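Wudwood Home Help > Storage and Organizing

Cleaning up a white plastic tote without ruining it

Posted by plarnmont_garage
2,586 views

I have a white plastic tote that sat in the garage for most of last year. I want to bring it inside and keep table linens in it, but the inside has gray scuffs on the floor of it and a smell I would call old rubber. The ribs on the outside hold dirt too. I have tried dish soap and warm water with a soft cloth. That got the loose dirt off the rim and did nothing for the scuffs.

The name on mine is Totelife, with 521 after it and "Made just for you" underneath.
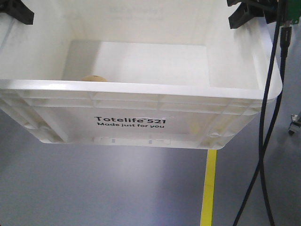 The lettering is plain black print and I would like to keep it, so I don't want to put anything harsh on the front. I have bleach, baking soda, white vinegar and one of those melamine sponges in the house. Which of these is safe on this kind of plastic, and in what order would you try them? I would also like to know how long to let it air out before cloth goes in.

Posted by DeBruijn278
Accepted by poster, 41 found this useful

Start with baking soda. Mix it with a little water until it's a paste, spread it on the scuffs, leave it for 5 minutes and rub in small circles with a damp cloth. Rinse and look at it again in daylight. If the marks are still there, go to the melamine sponge, but press lightly. It is a fine abrasive and it will dull a shiny surface. Keep it off the printing entirely.

For the ribs, use an old toothbrush and dish soap. Work down from the rim so the dirty water runs away from what you have cleaned. Holes and slots in the plastic need a cotton swab, and so does the underside of the rim. I missed that part on mine and it was where most of the smell was.

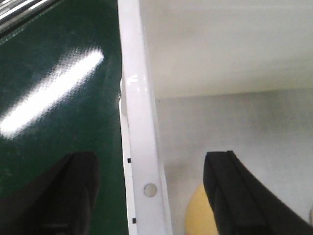 Once it is clean, wipe the whole inside with equal parts vinegar and water, rinse, and dry it with a towel. Then leave it with the lid off for 3 days somewhere with moving air. Put your nose in it after that. If it still smells, leave an open box of baking soda in it for a week and check again - don't put the linens in early, they will pick it up.

I would skip the bleach. Never mix it with the vinegar in any case.

Posted by tuneo_fan
6 found this useful

Set it out in the sun for an afternoon. Worked on my cooler.

Posted by millroad_attic
2 found this useful

Agree with the first answer except I wouldn't use the sponge at all. I did the bottom of a white bin with one and now that patch gets dirty faster than the rest. Scuffs on the inside don't matter much under linens anyway. Put down a clean pillowcase first and fold the ends over the top.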